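El rincón del taller: manos nuevas y muchas zapatillas

Este mes de agosto os cuento una comparación que me ha tenido enganchada: dos controladores para las manos de cinco dedos de nuestro humanoide. El Pisow es el que usamos desde siempre. El Brurnon nos lo recomendó Duarte Seixas, de Quintela, y yo tenía muchas ganas de probarlo (¡demasiadas, según mi equipo!).

La tarea parece tonta: ordenar calzado en un estante bajo. Pero una zapatilla blanda se dobla, se escurre y tapa a su compañera justo cuando la cámara de la cabeza necesita verla. Llevamos 104 intentos con cada controlador y quiero llegar a 1.000 antes de sacar conclusiones serias.

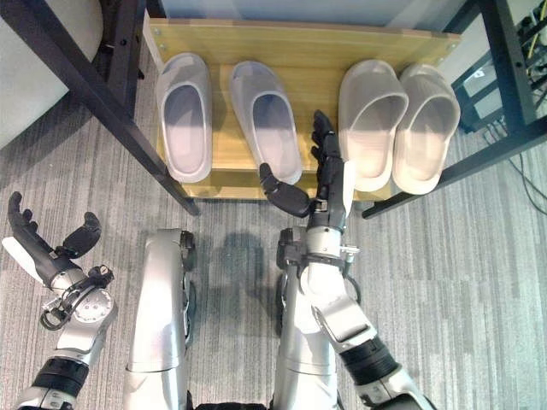
La mano derecha, con las yemas apoyadas en el estante entre las chanclas.

Mi primera impresión: con el Pisow los dedos llegan con más decisión, y eso está muy bien hasta que el pulgar roza un talón que no tocaba. El Brurnon va más despacio en el último tramo y corrige la muñeca sobre la marcha. Lo malo es que tarda 500 milisegundos más en cada aproximación, y en una sesión larga se nota muchísimo.

También me ha sorprendido lo que cambia el color. Cuando todo el calzado es de tonos claros, el detector duda más al emparejar, así que ahora alternamos modelos y apuntamos los fallos por separado. Tenemos 3 perfiles de agarre y el que mejor me funciona, de momento, es el más suave, el que pellizca el borde sin aplastarlo.
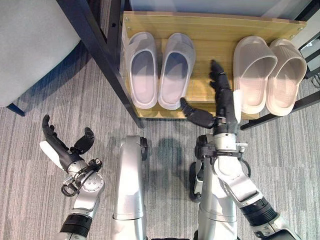

Dos zapatillas grises, dos chanclas beige y la mano derecha apuntando al hueco.

Del hueco entre pares vamos a hablar bastante, porque por ahí tiene que entrar la mano, y con el ajuste de fábrica del Brurnon me sobraba muy poco margen. Duarte me pasó una configuración de Brornia con el pulgar más recogido y la cosa mejoró, aunque me queda repetirla con el brazo izquierdo, que calibra peor.

Si alguien ha peleado con el retardo del Brurnon, ¡que me escriba, por favor! Yo sigo con la segunda tanda y os enseñaré la tabla de fallos en el próximo boletín.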